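How to Get Candle Wax Out of a Tablecloth

Posted in Laundry & Linens

So my sister-in-law gave us a gorgeous cream tablecloth, and the very first time I used it I knocked a red taper over while reaching for the potatoes. Classic me! I've now gotten wax out of that cloth, a cotton runner and one pair of my husband's good pants, so I feel pretty qualified to walk you through it.

First thing: leave it alone. I know, I know. Everything in you wants to grab a napkin and wipe. Wiping soft wax just pushes it down into the weave and makes the spot bigger. Finish your dinner, let the wax go hard, and deal with it later (I usually wait until the next morning, with coffee).

What you'll need

A butter knife or an old plastic card
A few ice cubes in a zip bag
Plain brown paper bags or white paper towels, no printing on them
An iron
Dish soap, the clear kind if you have it
Rubbing alcohol, only if the candle was colored

Step 1: Freeze and scrape

Set the bag of ice on the wax for 5 minutes. If the cloth is small enough you can fold it up and stick it in the freezer instead, which is what I do with napkins. Once the wax is good and brittle, bend the fabric a little so it cracks, then slide the edge of the knife under the pieces. Go gently. You'll get the thick part off this way, and there will still be a greasy-looking shadow left in the threads. That's what the iron is for.
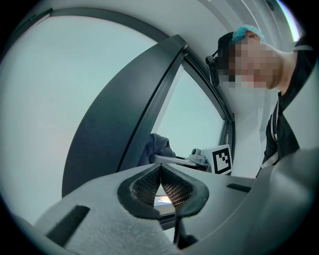
Step 2: Iron the rest out

Turn the steam off and empty the tank while you're at it. Put a couple of layers of paper under the stain and one on top, then press with the iron on low for a few seconds at a time. The wax melts and soaks into the paper. Move to a clean patch of paper every time you press, otherwise you're putting the same wax right back where it came from. I went through 6 paper towels on the tablecloth and only two on the runner, so it really depends on how much got past your knife.

Please check the care label before you do this — I once skipped it on a polyester blend and ended up with a shiny patch that's still there. For silk or velvet or anything you'd cry over, take it to a cleaner. The one I use in Lolstead charged me 21 dollars for a table runner and it was worth every cent.

Step 3: Deal with the color

White candles, you can skip ahead. For red or green ones, dab some rubbing alcohol on the inside of a hem first to see if the fabric's own dye comes up. If it doesn't, blot the stain from the outside edge in toward the middle with a white cloth. It takes a while. Put a podcast on.

Step 4: Wash it

Rub a little dish soap into the spot, let it sit while you round up the rest of the load, and wash in the warmest water the label allows. Then hang it up and look at it in daylight. Do NOT put it in the dryer until you're sure the mark is gone! Dryer heat can set whatever's left. If you still see a shadow, go back to the iron and paper and run through it again. My tablecloth needed two rounds.

A couple of questions I got

Renu Thakur wrote in asking if a hair dryer works in place of the iron. It does on thick fabric, and it's handy for a couch cushion you can't lay flat. Just keep blotting as you go.

Jianhua Xia wanted to know about beeswax. Same steps, but in my experience it's stickier, so give it longer on the ice.

Next up I'm tackling red wine on the same tablecloth, from that same dinner. It was quite a Wednesday.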